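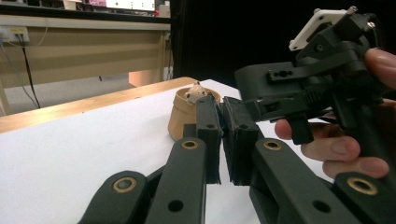
Farzana Wijesinghe writes that I was too hard on extended warranties last month, and that hers paid for itself when the seals went on her dishwasher in its fourth year. Fair enough. She paid once, she made one claim, a man came out and fixed it, and she says she'd do it again tomorrow. I've had a few letters along those lines and I don't doubt any of them.

What I do doubt is that they tell us much. People whose dishwashers are still chugging along don't write in to a newsletter about it, and neither do people who lost the paperwork. If I judged raffles by the mail I got from winners I'd be buying tickets by the roll.

So, with the sales in full swing, I spent part of yesterday at Fitell pricing a fridge. I do need one. The one I liked was a Plareck, marked down to $1832, and I was told this was a very good price, though I couldn't get anyone to say what it had been in November. The maker gives two years. For another $300 I could have three years on top, sold at the counter under the name Grindon Total Cover.

I asked what was total about it. The young bloke serving me was decent and I don't blame him, as he was reading off the same leaflet I was. It didn't cover shelves, lights, door seals, dents, noise, or food that spoiled while you waited. It did cover "mechanical and electrical failure", unless the failure came from dust, power surges, the wrong sort of floor or "ordinary ageing". I'd like to meet the fridge that fails in year five with no ageing involved.

Then there's the limit. Read the second page of the leaflet, in the smaller print, and you find that claims are capped at $1000 over the life of the plan. After that you're on your own. The brochure on the counter had a happy family and the words "worry less" and I couldn't find the cap mentioned anywhere on it.
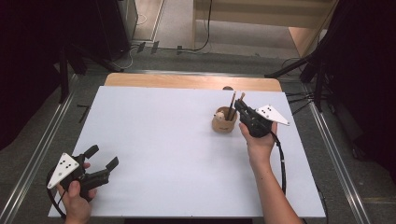 My bigger gripe is that a fair chunk of what these plans sell is something you may already have. Under Australian Consumer Law, goods have to last a reasonable time, given what they are and what you paid. There's no magic date when that stops, and it doesn't vanish the day the maker's warranty does. A dear fridge that dies in its third year may well be the shop's problem whether or not you handed over extra at the till. You might have to argue for it, and I'll grant that arguing is a pain. Some people would sooner pay to skip it.

But do you skip it? Janaka Jayawardena bought a plan with a washing machine and told me it took five phone calls to be sent back to the maker, who sent him back to the shop. He got his repair in the end. The shop did it under the normal consumer guarantee, and the plan he'd paid for never came into it. He asked for his money back on that and is still waiting.

I also rang Ranasinghe, the repair shop near the station, to ask what tends to go wrong and what it costs. The answer was that it depends on the model, which I expected, but that door seals and lights make up a lot of the work. See the list of exclusions further up. I'm told a seal isn't a big job on most fridges, and on some you can do it yourself with a hairdryer and a bit of patience.

The points deal didn't sway me either. Fitell offers 1000 bonus points if you take the cover. I asked what that would buy and it came to a five-dollar voucher, good until the end of January.

If you're heading out to the sales this week and someone slides a leaflet across to you, ask for the full terms and take them outside to read. Ask what the plan gives you that the law doesn't. A proper plan should have a plain answer — a loan fridge while yours is away, say, or a set time for someone to turn up — and if the answer suits you, then buy it with my blessing. Check for a cooling-off period too, and get the length of it in writing.

I haven't bought the fridge yet. The old one hums a bit but the milk is cold, and I suspect the very good price will be back.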